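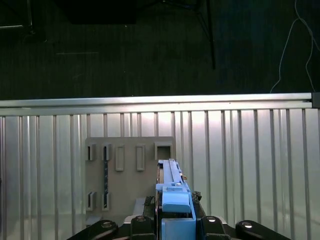 Several of you have asked about the practice board we had on loan through July, so I thought I would put down a few words while it is all still fresh. It comes from Peñalver and is sold as the Vamis kit, and the idea is a simple one: a set of holders on a flat beige board, a few light blue plastic tools to go with them, and plenty of patience on the part of whoever is teaching the arm. The narrow slots are fussier than you would think, and I spent most of a morning on those alone, but the wider square socket on the right is the one that everybody wants to try first, and with the long blue bar pointing towards it you can see why it makes such a satisfying target!

Lâm Mai set ours up in 40 minutes, tea included, and Thu Đặng wrote the little guide that is now pinned up by the door at Gondcombe (do take a copy). We liked how quickly a beginner could get going, and the tools feel pleasantly solid in the hand. We were less taken with the booklet, which runs to 31 pages and saves the part about alignment for nearly the last of them.

Peñalver will hire the kit out for 13 days at a time, and members get the lower rate if they mention Flamau, our old newsletter name, which is still on their books for some reason. Lâm Mai has the booking forms, and would be glad to hear from anyone who fancies sharing a hire with us in the autumn.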